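The Long Way to a Cheaper Inhaler

By the features desk

The pharmacy in Storley opens at eight in the morning, and by ten past there is nearly always somebody at the counter doing sums on the back of a receipt. I know this because I spent a good part of September on the bench by its window, next to the rack of reading glasses, and I got to be rather fond of the place. It smells of peppermint and cardboard. The bell over the door sticks in damp weather. And the conversation, sooner or later, comes around to what things cost.

The sum people were doing most often had to do with an inhaler called Winia. If you have the kind of lungs that tighten up in cold air, you may well have one in your coat pocket. It has been the usual prescription in this part of the county for as long as most of the patients I talked to could remember, and until last spring the only question anyone asked was whether the refill was ready. Then the health plan that covers most of the town's older residents wrote to its members, 2,000 of them, to say that a second inhaler, Bunnag, would be offered alongside it, at a good deal less money.

You would think that would be welcome news, and for plenty of people it was. One woman told me she had been stretching each inhaler an extra week for years (she knew she shouldn't, and her doctor knew she did), and that the first month on Bunnag was the first month she took every puff she was supposed to. She had brought her knitting along to the interview and didn't put it down once, which I took as a good sign about her breathing.

But a letter from a health plan is a letter from a health plan, and people have long memories. Some had been through a switch before, with blood pressure tablets, and hadn't cared for it. The new pills were a different color, the box was hard to open, and the person on the telephone kept using the word "equivalent." So when the envelopes arrived, the clinic up at Skirkstead, which looks after Storley and the farms beyond it, had a busy few weeks. The front desk logged 282 calls. Most of the callers wanted to know the same thing: do I have to?

They did not. I want to be plain about that, as there was a fair bit of grumbling over coffee to the contrary. The letter said "offered," and the choice stayed with the patient and the doctor. Anybody who was happy on Winia could stay on it at the old price.
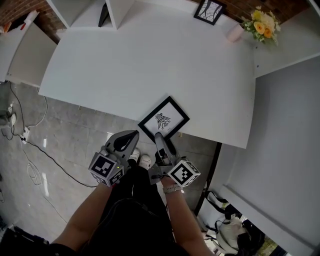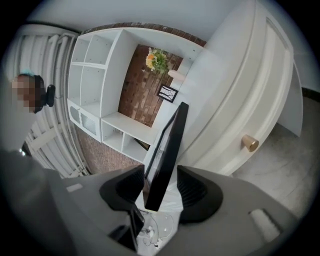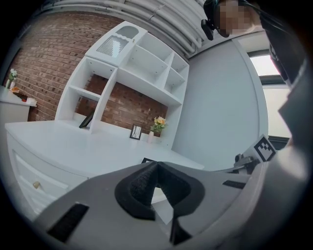

HEALTH & MEDICINE

What made the difference, from what I could gather, was somebody sitting down with people. The respiratory nurses at Skirkstead set aside their afternoons and asked anyone who was curious to come in with their old inhaler and try the new one, empty, at a table, for as long as they liked. The two devices work differently. With Winia you press and breathe in together, and with Bunnag you click a lever first and then take one long, steady breath, and if you have been doing it the first way for half your life your hands simply will not believe the second. I tried it myself and got it wrong four times running. The nurse was very kind about it.

A thing I hadn't expected was how many people turned out to be using their old inhaler badly. They had been shown once, years ago, in a hurry, and had drifted since. They breathed in too soon, or forgot to shake it, or held it upside down in the dark beside the bed. Several of them went home still on Winia, having decided against any change at all, and felt better anyway for having been shown properly. One gentleman called this the best free lesson he'd had since somebody taught him to back up a trailer.

By the end of the summer, 400 patients had chosen to move over. Another 11 had tried Bunnag and gone back, mostly over the taste, which is a bit like the powder at the bottom of a bag of mints, and in a couple of cases over a sore throat that cleared up after they returned to the old one. The clinic treated going back as perfectly ordinary. You rang up, you said so, and your old prescription was waiting by the following afternoon.

There is still an argument to be had about money, and in Storley they are having it. The health plan saves on every patient who switches, and people would quite like to know where the savings go. The plan's answer is that they'll help pay for a second breathing nurse, and perhaps for an evening session for those who work during the day. The regulars at the pharmacy would like to see the nurse first. I can't say I blame them, having lived in a small town myself and waited a good many years for a promised bus shelter.

If you are weighing up a change of your own, the nurses' advice is simple enough. Take the inhaler you have now along to your appointment. Ask to be watched using it. Ask what happens if you don't get along with the new one, and how soon you can change back, and don't stop or swap anything before you've had that talk. Keep your rescue inhaler where you always keep it, whatever else is going on.

On my last morning the woman with the knitting came in for her refill. The gray thing on her needles had become most of a sleeve. She paid, tucked the little box into her bag, and stood chatting by the door for quite some time about whether it was too early to plant garlic.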